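Learning the Lid

Most of what a learning system needs to know about a bathroom is dull. It needs to know that a seat has a front edge and a hinge, that the hinge turns one way, and that a lid let go near the top of its travel may stay up or may fall. At Mirgate, the project Seija Turunen has run since last year, these facts are not written into the software. They are collected, one attempt at a time, as recordings of an arm being driven through a job by a person.

The unit of work is the episode. An operator puts the arm at a start position, carries out one task, brings the arm back and closes the file. Each file holds the video from the wrist, the joint positions, the opening of the gripper and a line of text naming the task. The toilet set, which goes by Penora in the project's folders, stood at 387 episodes when I visited. Of those, 231 had passed review.

The tasks are split finely. Raising the seat is one and lowering it is another. Moving up to the bowl without touching anything is a third, and it was added after the first trained model proved poor at stopping.

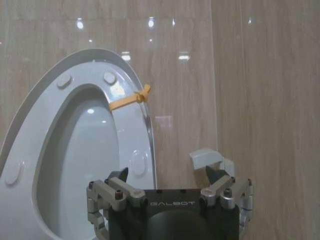

Turunen's main concern is spread. If every episode begins from the same spot, the model learns the spot. Operators therefore work from a sheet of 16 start positions, some of them awkward, and change position after each file. The order is shuffled by a script. Left to themselves, people drift toward the approaches they find easy, and the drift shows up in the data within a single shift.

Speed is the second concern. A practiced operator pauses less, and a model trained on practiced operators has few examples of correction. Mirgate keeps files in which the first approach is wrong and the second is right, provided the recovery is clean. Files in which the operator gives up are kept apart and marked as failures. They are used to train a separate model that judges whether an attempt is going badly.

White ceramic and white plastic are a problem of their own. The wrist view at close range may hold a large area with very little texture, and the edge between lid and seat can come down to one thin band of shadow. Glossy walls add highlights that move as the arm moves. Elsa Sjöberg, who handles review, would like more lighting conditions in the set and fewer repeats under the same lamps.

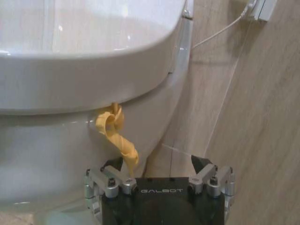

Gripper open below the front of the closed lid, with a twisted yellow strip hanging over the bowl.

Review is slower than recording. Sjöberg watches every file at normal speed, then steps through the moments when the fingers open or close. She checks the task line against what the arm does. A wrong label is worse than a missing one, in her view, and a file with two plausible labels goes back to the operator. The most common fault is a late start, where the arm is already moving when recording begins. The next is a clipped ending.

A second site, Lappalainen, is due to begin recording on 18th September with 11 tasks and its own operators. Its bathrooms have different fittings, and the Mirgate model will be tested there before any new files are added to its training. Turunen expects the first scores to be low. She wants the number anyway, as a base for later runs.

What she has not settled is how much of Penora to carry forward. The early episodes were recorded with a different rest position for the arm, and mixing the two makes the trained motion hesitate at the start. Dropping them would cost a good part of the reviewed set. For now they remain in, at reduced weight, and a run without them is queued.

Contact the editors | © Isine Magazine. All rights reserved. | Back to top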